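Workshop Tips: When the Arm Drops the Ball

Everybody who sells a robot arm will tell you it can put things in a container. Ask what it does when it misses. We have been asking since the winter, and the answers in the manual are thin, so these are our own notes on the tennis ball job, which is a simulated cell and still manages to go wrong in most of the ways a real one does.

The job sounds like nothing. Two balls are in a clear tube, a third has to go in on top, and the arm carries it there. 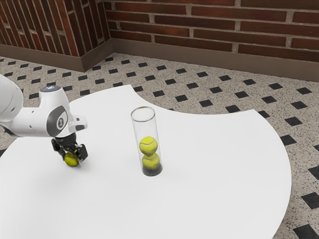
Flundden Makers' Workshop, Automation Bench

The fault we kept getting was a false "done." The program closed the fingers, moved over, opened them and reported success, with the ball sitting on the table the whole time. In a run of 246 tries we had 16 of these. The log called every one of them a pass. If you only read the log, you'd have thought the thing was wonderful.

So, tip one: never accept "gripper closed" as proof of anything. Fingers close on air just as happily. Compare the finger gap with the width of the ball, and do it again after the lift. Two checks, two lines of code.

Tip two: lift straight up before you go sideways. Our first path cut the corner to save time and dragged the ball into the side of the tube. The Agarwal planner we were trying said the route was clear. It had the tube in its model and had left out the ball in the grip. Add the carried object to the collision shape yourself, and don't take the setup wizard's word that it's there.
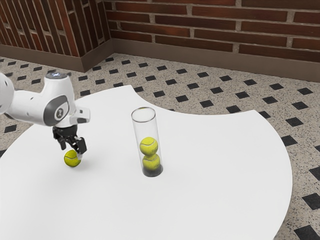 Tip three: squeeze less than you think. A round, springy thing held off center wants to pop out sideways, and more force makes it worse. We turned ours down in small steps until it slipped, then came back up a little.

Tip four is for anyone moving to real hardware. Put a stop in the program for a missed grasp, a full stop that waits for a person. The default on the Ballora controller we looked at was to retry 10 times, and an arm hunting for a lost ball is exactly when somebody reaches in to help. Hit the emergency stop first, then pick up the ball. Test that button at the start of the day too.

I'm told the next software update fixes the false pass. I was told that about the last one. Until I see a long run with the count checked against the tube, the gap check stays in.

Page last changed Saturday, March 23, 2024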